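Print | E-mail

Workshop notebook – salt dough and paper clay, spring batch
4/29/18
by Montserrat Barajas

Long entry today, so get yourself a coffee. I promised Nisha I would write down the salt dough business properly before I forgot which tray was which, and I also want to get the paper clay notes out of my apron pocket and into the book where the rest of you can find them.

Background for anyone who missed the last couple of weeks: we are trying to settle on one modeling recipe for the summer kids' sessions at Lerkeck, something a five-year-old can squash and roll and then take home in one piece. The February batch was lovely to work with and then cracked on nearly every piece thicker than a thumb. I felt awful about the little hedgehogs. Troels thinks the oven was too hot, Nisha thinks the dough was too wet, and I think they are both right, which makes me a great help to everyone.

So, the salt dough. I made up the usual mix, two cups of plain flour to one of fine salt, and then split it in half. To the first half I added cool water a spoonful at a time until it stopped crumbling and no further. To the second I added warm water, plus a tablespoon of cooking oil, and kneaded it a good deal longer than my wrists wanted. The cool one felt gritty and a bit sulky, and it tore when I tried to roll a coil. The warm one was a pleasure! Smooth, stretchy, took a fork print beautifully, and it came off the rolling pin without a fight. I kept both covered with a damp dish towel while I worked, and the warm one was still soft when I came back from lunch (which ran over, because Tiburcio had brought in his mother's rice pudding).

I cut stars and fish from each half, the same cutters, rolled to the thickness of two craft sticks. I used the craft sticks as rails on either side of the dough, an old trick of Trygve's, and it really does keep everything even. Half of each shape went in the oven on the lowest setting and the others went on the wire rack by the window, with a flip morning and evening.

Oven pieces: the warm-water ones came out flat and pale with clean edges. The cool-water ones puffed a little in the middle, and two of the fish have hairline cracks along the tail. I had the door propped with a wooden spoon for the first hour, and next time I will leave it propped the whole way through. Rack pieces: still leathery underneath, so no verdict yet. Please don't move them, even if they look as though they are in the way. They are in the way, I know.
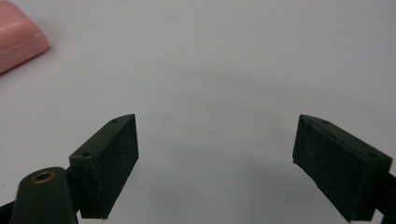

Worktable, with something pink in the corner.

Now for color. We have always painted after baking, and I still like that best for anything with faces, but the small ones get so impatient waiting. I tried kneading color straight into the dough this time, using gel food coloring on one lump and powdered tempera on another. The gel gave a strong color very quickly and also gave me strong-colored fingers for the rest of the day. The tempera went in streaky at first and I nearly gave up on it, but with a few more minutes of folding it evened out into a soft, chalky shade that I liked much better. It does dry the dough out, so keep a little dish of water beside you and dampen your hands as you go. Beet juice was Tiburcio's idea and it smelled wonderful and baked to a sad beige. We tried.

Paper clay next. This is the one I have been putting off, mostly because of the mess. The recipe is Nisha's: soaked newsprint wrung out and whizzed to a mush, then white glue, a scoop of joint compound, a drizzle of linseed oil, and flour until it holds together. My first bowl was lumpy because I was lazy about tearing the paper. Tear it smaller than you think you need to, and leave it soaking overnight. The second bowl was much closer to what Nisha gets at home, like thick oatmeal to begin with and then like a soft cookie dough once the flour was in.

It is very good stuff over a form. I pressed it around a balloon and over an upturned cereal bowl lined with plastic wrap, and both held their shape without slumping. It is not so good for tiny hands making tiny things, as it clings to everything, and I can picture the sleeves already. My feeling is that we save paper clay for the older group, the ones who want to make masks and puppet heads, and keep the warm-water salt dough for the little ones. Also there is joint compound in it, so nobody should be making it up with children leaning over the bowl. Mix it the day before, mask on, and bring it out ready in a tub.

Sealing. I had three half-used jars to get through, and I'll spare you most of it. Plain white glue thinned with water went on nicely but stayed tacky on the salt dough for ages. The Platum varnish gave the best finish of the lot, a low satin shine, with two thin coats on the front and one on the back. Let the first coat dry completely. I didn't with the first star and it picked up a perfect impression of my thumb, so that one is mine now and is going on my own fridge. The old clear spray is nearly empty and smells strong enough that I took it outside, and I would be happy never to see it again.

Supplies, while I am here. Trygve went through the cupboards and the sheet by the door now says we have 2,146 wooden beads, a number he is extremely proud of, so please write down what you take or he will be heartbroken. We are well off for beads and googly eyes and badly off for flour. The salt is fine for now. I have asked Wanigasekara for a price on the big flour sacks, and for craft sticks in the wide size. Somebody has borrowed the good rolling pin, the one without the wobble. No hard feelings, just pop it back on the hook.

Numbers for the summer: Troels says we have 52 children down for the modeling afternoons so far, which delights me and frightens me a little. I'd like each child to have a lump the size of a tennis ball, wrapped up and ready at their place – it saves all that sharing out at the start, and the fuss over who has more. Whether we can make that much the night before and keep it soft is the next thing to find out. My plan is to wrap a few lumps in plastic, put half in the fridge and leave half on the shelf, and see how they feel in the morning.

Still to do:
- flip the rack pieces, morning and evening, until the undersides stop feeling cold to the touch
- bake another tray of warm-water stars with the door propped all the way through
- try the tempera again with a spot more oil
- ask Nisha how long her puppet heads took to dry, and whether she sanded them
- find a better name for the session than "Dough Day" (Tiburcio's suggestion of "Skunosar" is the name of his cat, and I am still considering it)

If you try any of this at home, scribble your results in the margin, even if they are a mess. The magnet test for the backs of the fish will have to wait, as the glue I wanted has gone solid in the tube and I need to pick up another.

Contact the workshop | © 2018 Lerkeck Craft Workshop | Back to top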